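Juego de sábanas Imora – percal de algodón, rayado fino

Inicio / Ropa de cama / Juegos completos / Imora

Referencia 112. Fabricante: Tullon. Distribución: Genton.

Descripción
Juego compuesto por sábana encimera, sábana bajera ajustable y funda de almohada. Tejido de percal en ligamento tafetán, 200 hilos por pulgada cuadrada, algodón peinado de fibra larga. El rayado se obtiene con hilo teñido antes de tejer, por lo que el dibujo es visible por ambas caras. El acabado es mate y el tacto, seco; quien prefiera una superficie con brillo debe consultar la serie Lacson, en satén.

Composición y confección
Algodón 100 %. Dobladillo superior de la encimera con vainica simple. Bajera con goma perimetral cosida y altura de esquina de 30 cm, apta para colchones con cubrecolchón delgado. Funda de almohada con solapa interior, sin botones ni cremallera. Costuras laterales con sobrehilado de cuatro hilos.

Medidas disponibles
Cama de 90: encimera 160 x 270 cm, bajera 90 x 200 cm, una funda.
Cama de 135: encimera 210 x 270 cm, bajera 135 x 200 cm, una funda.
Cama de 150: encimera 230 x 270 cm, bajera 150 x 200 cm, dos fundas.
Tolerancia dimensional tras el primer lavado: hasta un 3 % en urdimbre y un 2 % en trama.

Lavado y conservación
Lavar antes del primer uso, por separado, a 30 grados. Lavados posteriores a un máximo de 60 grados. No usar lejía ni blanqueantes ópticos, que alteran el contraste de la raya. Secadora a temperatura baja; retirar con un punto de humedad si se va a planchar. Plancha media, por el revés. El percal se arruga más que el satén – es propio del ligamento y no se considera defecto.

Variantes de color
Azul claro sobre blanco, gris sobre blanco y arena sobre crudo. Puede haber diferencias leves de tono entre partidas. Para pedidos de más de 13 juegos se recomienda indicar en observaciones que se sirvan de una misma partida.

Envío y devoluciones
Salida de almacén en dos días laborables. Los pedidos de la medida 150 en arena se servirán a partir del 13 de julio. Se admiten devoluciones con el precinto intacto y la faja de cartón sin abrir. Los juegos lavados solo se cambian por defecto de tejido o de costura.

Consultas técnicas
Killian Leblanc, atención a hostelería. Rosalinda Panganiban, pedidos particulares y muestras de tejido. Las muestras se envían en retales de 20 x 20 cm, hasta tres por solicitud.

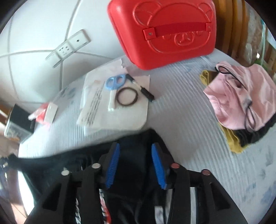

Categoría: Ropa de cama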